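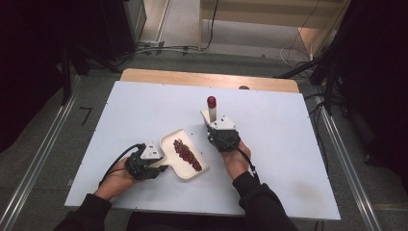
Gerkville, June

## About Vulterora

Vulterora is a private laboratory and teaching collection concerned with lichens. We identify specimens, maintain a reference herbarium, and train people who need to name lichens correctly for survey work, land management, or school teaching. The laboratory occupies the upper floor of the old Hrnčiar mill on the east bank of the river.

### What we work on

A lichen is a partnership between a fungus and a photosynthetic partner, usually a green alga, a cyanobacterium, or both. The fungus forms most of the body and gives the lichen its name. Our work covers the three common growth forms (crustose, foliose, and fruticose), with most of our effort going to crustose species on rock and bark. These are the hardest to name in the field and make up the larger share of what clients send us.

Routine identification uses a stereo microscope, a compound microscope for spores and thin sections, and the standard spot tests: potassium hydroxide, bleach, and para-phenylenediamine. Where spot tests do not separate two species we run thin-layer chromatography. We do not offer DNA sequencing in house. Material that needs it is prepared here and sent out, and the client is told before any cost is incurred.

### The collection

The herbarium holds 1800 packets. Of these, 549 came with the Sustasska donation, a set of dried specimens gathered from limestone outcrops and orchard trees and labeled by hand. The Sustasska labels use older names throughout. We keep the original label in each packet and add a second slip with the current name, the date of revision, and the initials of the person who made it.

The catalog lists 303 species. It is searchable by genus, substrate, and chemistry. Records without a reliable locality are kept but marked, and they are left out of distribution maps.

Packets are stored flat in steel cabinets, frozen on arrival for pest control, and frozen again whenever they return from loan. Loans go to institutions only. Individual visitors are welcome to examine packets in the reading room by appointment.

### Staff

**Kenna Galbraith**, director. Crustose lichens on siliceous rock. Responsible for contract work and for the final check on every identification report.

**Eduard Hájek**, collection manager. Loans, freezing schedule, catalog. Requests to see material should go to him with packet numbers where possible.

**Shengli Lü**, laboratory. Chromatography, sectioning, and spore measurement. Also maintains the solvent records.

**Rozália Charvát**, teaching. Runs the introductory and intermediate courses and writes the keys used in them.

**Hedvika Krajčí** works part time on the revision of the Sustasska material, which is complete for *Cladonia* and *Peltigera* and has reached the middle of *Lecanora*.

### Courses

The introductory course takes two days and assumes no earlier experience beyond use of a hand lens. The intermediate course takes four days and includes sectioning and spot tests. Participants need to have worked through at least 100 specimens on their own before applying — this is checked against a simple list, and photographs are not accepted in place of specimens.

Keys are revised after each course. Printed copies are included in the fee.

### Sending specimens

Air-dry the material before posting. Use folded paper packets, never plastic bags. Each packet should carry the locality, substrate, elevation, collector, and date of collection. Leave the lichen attached to a thin piece of its bark or rock if this can be done without damage to the site. Do not collect from protected areas without a permit; we ask for a copy and will return material sent without one.

Reports list the name, the characters used, and a confidence grade from A to C. Grade C means genus only. Specimens are returned on request, and otherwise discarded or, with the sender's agreement, added to the herbarium.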